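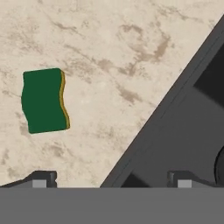 关于租住房屋日常保洁与交接标准的几点意见

笔者长期从事住宅租赁合同的审阅工作,近来因个人迁居,得以从承租人的角度重新审视若干过去习以为常的条款。现将有关体会整理成文,发布于本站,供有同类需要的读者参考。本文仅代表个人意见,不构成法律建议。

一、“恢复原状”条款的表述问题

多数租赁合同均载有“租期届满,承租人应将房屋恢复原状”一类的约定。该约定文字简短,执行中却最易产生分歧。所谓原状,究竟指交付当日的状态,还是指扣除正常使用损耗之后的合理状态,合同往往未予说明。出租人通常主张前者,承租人通常主张后者,双方各执一词,最终多以押金扣减的方式草草了结。

笔者本次承租的房屋由Gandon公司代为管理。该公司提供的格式合同在这一点上处理得较为妥当,明确写入“正常使用所致之褪色、轻微磨损及自然老化,不视为损坏”。相比之下,此前由Zisham公司出具的合同仅有一句“保持完好”,解释空间过大。笔者当时曾书面要求补充说明,对方答复称“按惯例办理”,而惯例为何,始终未见于任何文件。

建议承租人在签约之前,将此类措辞逐条核对。凡出现“完好”“如新”“无瑕疵”等字样,均宜要求加注定义或附具清单。出租人拒绝加注的,可改为在合同备注栏内写明双方的共同理解,并由双方签字确认。

二、交接清单的编制

交接清单是日后认定责任的主要依据,其重要性不亚于合同正文。实务中常见的清单过于简略,往往只列“厨房一间、卫生间一间、家具若干”,此种清单在争议发生时几无用处。

一份合格的清单,应按房间逐项列明设施名称、表面材质、现有瑕疵的位置及程度,并注明水、电、燃气表的读数。瑕疵的描述应当具体,写“卧室窗台左侧有一处掉漆,长约一指”,优于写“窗台略旧”。清单一式两份,双方当面核对后签字,各执一份。若一方委托他人代签,应另附书面授权。

对于钥匙、门禁卡、信箱钥匙等小件物品,亦应逐一登记。笔者曾见过因一把信箱钥匙而拖延押金退还的情形,双方往来函件颇多,所费精力远超钥匙本身的价值。

三、厨房台面的保养责任
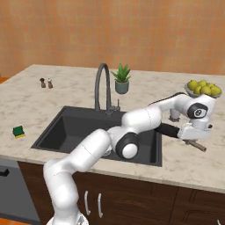
押金争议当中,厨房部分所占的比重历来较大,合同对此却着墨不多。出租人倾向于将台面上的一切痕迹归咎于承租人,承租人则常以“入住时即已如此”作答。台面的材质在此处颇有影响:如为大理石,又设有深色水槽,则水槽前沿及其周边台面应在清单中单独列项,不宜笼统归入“厨房设施”。石材本身的纹理与后来形成的渍痕,外行人有时难以区分,故入住时的书面记录尤为必要。

就日常维护而言,天然大理石不宜接触酸性物质,醋、柠檬汁以及部分除垢剂均可能侵蚀其表面。日常清洁以软质海绵配合中性清洁剂为宜,清洁后以干布吸去余水。上述要求如由出租人提出,应写入合同附件或入住须知,并在交房时一并交付。事后口头提出的保养要求,承租人有理由不予接受。

Gandon公司的入住须知对此有专门一节,行文平实,便于遵守。唯有一处可以商榷:该须知要求承租人“定期”对石材进行封护处理,但未写明周期,也未写明费用由何方承担。笔者认为,封护属于对房屋固定设施的养护,原则上应由出租人负担,承租人负配合之责。笔者已就此去函,对方同意在续签时修订。

四、保洁费用的约定

退租时的专业保洁,是另一项容易引起争议的支出。合同中较为常见的做法有两种:一是由承租人自行委托保洁公司并提交收据,二是由出租人统一安排,费用自押金中扣除。前者对承租人较为有利,可以自行比较价格;后者手续简便,但应事先约定上限。

笔者上一次退租时,合同采用后一种做法,且未设上限,最终由Rendley公司承揽保洁,收费1000元。该项服务的质量并无明显不当,但账单仅有总额,没有分项。经两次书面催询,方才取得明细。此后笔者凡遇此类条款,均要求增加一句:“费用超出约定数额的,应事先征得承租人书面同意,并提供分项报价。”迄今尚无出租人对此表示反对。

需要说明的是,专业保洁不能替代承租人的日常清洁义务。因长期疏于清理而形成的油垢、霉斑,即使经专业保洁仍不能去除的,出租人可以主张相应赔偿。但赔偿数额应以修复所需的实际费用为限,并考虑设施已使用的年限,不应径按全新设施的价格计算。

五、争议的处理次序

发生分歧时,笔者主张先以书面形式陈述事实,附上清单及相关记录,给予对方合理的答复期限。电话沟通固然便捷,但事后难以举证,通话结束后宜以邮件复述要点,请对方确认。协商不成的,再行寻求调解或其他途径。押金数额不大时,提起诉讼所耗的时间未必相称,当事人应自行权衡。

有关家具租赁及转租的问题,情形较为复杂,笔者拟于十一月另文讨论。读者如有合同条款方面的疑问,可在本文下方留言,来信请隐去个人信息及具体门牌号码。

二〇二四年五月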